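**Ticket 300 - Grusten unit drifts left on the plaza, open day demo**

Status: open, demo went ahead
Site: Drolbridge, lower plaza
Priority: was high, now normal

Reported problem: on the straight run towards the far side, the rover pulls to the left and then corrects itself with a sharp twitch. It got worse the longer we drove. Visitors due at 11, so I logged as I went and tidied up the spelling afterwards.

First thing to say is that the new drive software is lovely. It starts cleanly, it holds its speed, and the turn on the spot is so much smoother than what we had in spring (I did it over and over just to watch). So please don't read this as a moan!

My first guess was the joints between the slabs. A wheel drops a little into a joint, the heading shifts, the controller notices late and overdoes it.

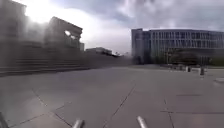
I dropped the speed limit to the Hamel indoor setting and ran the same line again. Still pulled left, only more politely. Then I drove it straight across the joints instead of along them, and the pull was the same, so I've stopped blaming the paving.

Next I checked the dull things:

1. Tyre pressures. All fine, and matched side to side.
2. Wheel nuts. One on the front left took a small turn. No change in behaviour afterwards.
3. Heading offset. Stored value was 3 degrees. It should be zero after a reset, and I had done a reset that morning. Suspicious!
4. Set the offset to zero by hand, saved, drove towards the steps. Dead straight, first time. I may have cheered.

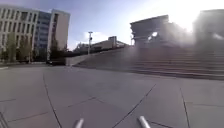
5. Power cycled. Offset came back as 3 degrees.
6. Set it to zero again, left the power on, and did not touch the switch until the demo was over.

### What I think is going on

The reset clears the offset in memory but the startup file still holds the old one, probably from when the unit was set up at Cleltov. Each time it boots, it reads the old value back in. That explains the pull. It doesn't explain why it got worse over a long drive, and I'd love somebody who knows the controller better than me to have a look at that part.

### The demo itself

It went really well. We did the straight run, the turn, the stop on command and then let people pick a spot for it to drive to. The stop got the most questions - people wanted to know how far ahead it decides, and whether it would do the same for a dog. A couple of the older pupils asked to see the heading value on the tablet, so I showed them the fault as well, and they enjoyed that more than the smooth bits. One asked why we didn't just fit the wheels wonky to cancel it out, and I'm still thinking about it. 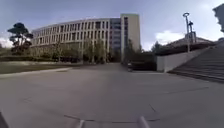

**Stefaniia Pylypenko**
Demonstration lead, Drolbridge

Left to do:

- Find the startup file and correct the offset there. I haven't got write access, so could this go to whoever has the Grusten admin login?
- Repeat the long straight run after the fix, with logging on from the start. I only turned it on halfway through.
- Put "check heading offset" on the setup card, between battery and radio.
- Confirm whether the Hamel speed setting is meant to survive a restart. Mine did, which suits me, but the notes say otherwise.

The logs are in the shared folder under September, open day. The useful part begins just after the second restart. I can bring the unit back out for a test any morning after 11, and I'm very happy to do the driving.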